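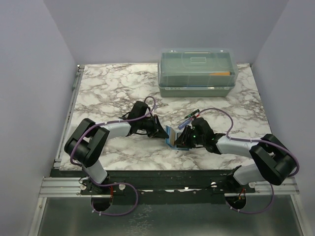
Storage box with the lid on, back of the table

Drindside Drivers Board > Brakes, Wheels & Suspension > Rear pads gone way before the fronts??

tallowmere
Posted Jun 19, 2020
Hi all, long-time reader, first real post. I've got the Prinonwood wagon, automatic, and I just pulled the wheels to rotate the tires. Fronts look great, plenty of pad. Rears are down to almost nothing, and the inner pad on the passenger side is worse than the outer one. I put all four sets on at the same time in March of last year and have only driven 2,950 miles since (I work from home now, so it mostly sits).

The shop over by Brisunley quoted me $479 for rear pads and rotors, plus another $200 if they "find something with the caliper." That seems like a lot for a car I barely drive! Is it normal for the rears to go first on these?

grumbleseat
Sticking slide pin. Inner pad worn more than the outer is the classic sign. Pull the caliper bracket and see if the pins move by hand. If one is dry or rusty, clean it up, put on fresh brake grease (the silicone kind, not whatever's in the tub for your wheel bearings) and you're most of the way there.

pedalbox_19
I'd look at the parking brake first. Mine did this and it was the cable hanging up, so the rear was dragging a tiny bit all the time. Jack up the back, parking brake off, spin each wheel. You'll feel it right away.

grumbleseat
A dragging cable would usually wear both pads on that side, though. He said inner.

pedalbox_19
He said rears are down to almost nothing, both sides, and the inner is *worse*. Could be two things going on. Cars that sit get sticky everything.

tallowmere
OK, went out and tried both. Driver's side spins fine. Passenger side is stiff, and it stays stiff with the parking brake all the way off. I haven't got the bracket off yet because one bolt is fighting me and I ran out of daylight.

Hunt_wagon
Soak that bolt overnight and use a six-point socket, please. I rounded one off on my old sedan and it turned a one-hour job into a whole weekend. Also it's a 19 on my car, yours may be different, so check before you lean on it.

And I don't agree that you need rotors. If they're smooth and above the minimum thickness stamped on them, keep them.

grumbleseat
New pads on old rotors squeal half the time. I'd do both and be done with it.

Hunt_wagon
Mine have never made a peep. To each their own.

tallowmere
Thanks, guys. Bolt is soaking. I'm going to do the pins and pads myself and measure the rotors while I'm in there. If the piston won't push back in, I'll price out a caliper. Does anybody know if the rear piston on these has to be screwed in, or can I just squeeze it with a clamp?

pedalbox_19
Screw-in if the parking brake works through the caliper. Don't put a clamp on one of those! Look at the piston face, if it's got notches you need the wind-back tool. Parts store will usually lend you one.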